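3.2 Load composition and dye transfer

Loads were assembled from garments that households had sorted by color before delivery to the Warnlow laundry room. Each item was weighed dry, turned right side out, and checked for printed areas, since thick prints hold water differently from the knit around them. Items with a printed number or logo were entered on a separate line of the Drundgate record sheet. Red items were never combined with pale items of more than 200 g, and the drum was wiped with a white cloth between loads.

Front-loading machines were used throughout. Garments were placed by hand at the bottom of the drum (Figure 4), and the gasket fold was checked for small items before the door was closed. 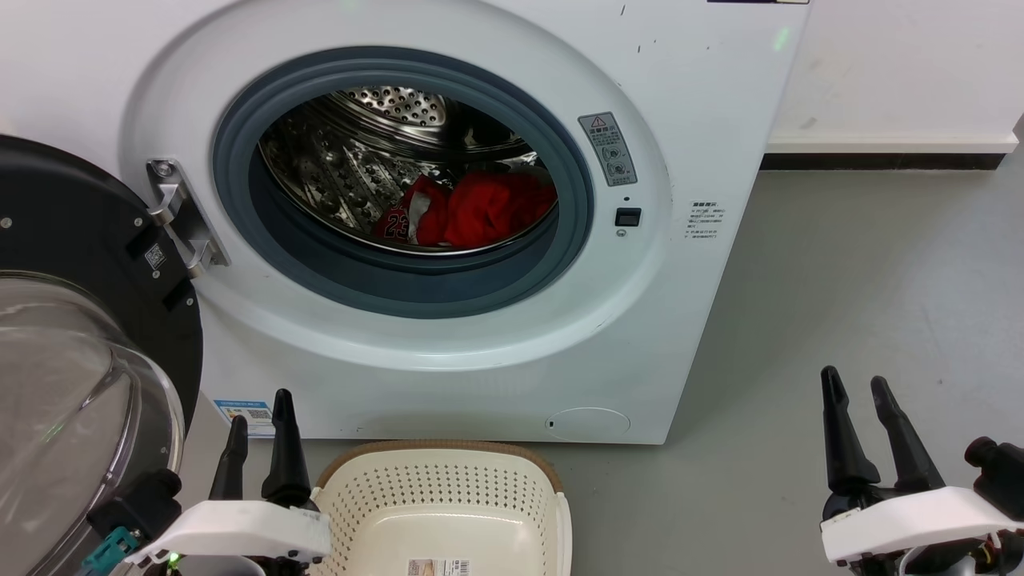 Figure 4. Red garments in the drum, door open. The item at left carries the number 23.

How was dye transfer measured in mixed red loads? A strip of undyed cotton was pinned inside one garment per load, then dried flat and compared with an unwashed strip under the same lamp.

All red loads were washed at 40 °C with a final spin of 1000 rpm. The detergent dose was held constant regardless of load weight, following the procedure in Shahbazi. Seventeen loads were run in this group. Two were excluded because the cotton strip had come loose, and one was repeated after a power interruption during the rinse. Printed areas were inspected again after line drying, and any cracking was noted on the record sheet by position (front, back, sleeve). Results for the undyed strips are given in Section 4.1.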